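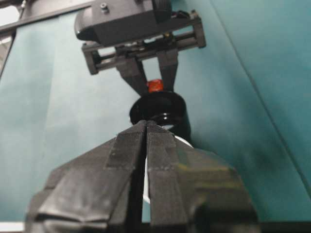 Two arms, one bottle

Home Diary Notes Procedures Contact

Diary > Bench work > Shared grips

10 Oct 2022

Most of today went to the rule for shared grips, the part of our bench standard that covers two grippers on the same object. Lower gripper on the white body, upper one on the red cap. It sounds simple and the old wording made it sound simpler. It said "secure the item before opening", and everyone at Trostevo read that differently.

Juniper Escobedo and I rewrote it before lunch. The lower gripper closes first and stays closed. The upper one comes down only after the hold has been confirmed, and the operator says "holding" out loud before anything turns. If either grip slips, both arms stop and the upper one lets go first. I wanted the lower one to let go at the same time. Juniper didn't, as that drops the bottle, and she was right.

We also argued over hands. The draft from Julau lets a person reach in to straighten a bottle while the arms are paused. I've struck that out. Paused is still powered. Hands go in with the stop button pressed and the light off, and I don't care if it adds time to a run. The new clearance is 900 mm from the bench edge whenever the arms are live – Crenshaw has used that for years and their people are used to it.

Leilani Oyelaran read the whole thing after lunch and sent back 54 comments. Many were about commas. The useful ones were on fingertip checks. We had "inspect regularly", and she asked what regularly meant. It now says at the start of each shift and again after 6 hours. Scuffs are fine, cracks aren't, and a worn pair gets changed as a pair. Each change is written in the log with initials.

Still to sort out: whether the caps need their own force limit or can share the one for lids. The Wastier sheet gives both under one heading. I've asked for them to be split and haven't heard back. The April version stays on the wall until section 2 is signed.

Drove home in the rain. Need to bring the label printer back tomorrow.

Last updated: this evening, after tea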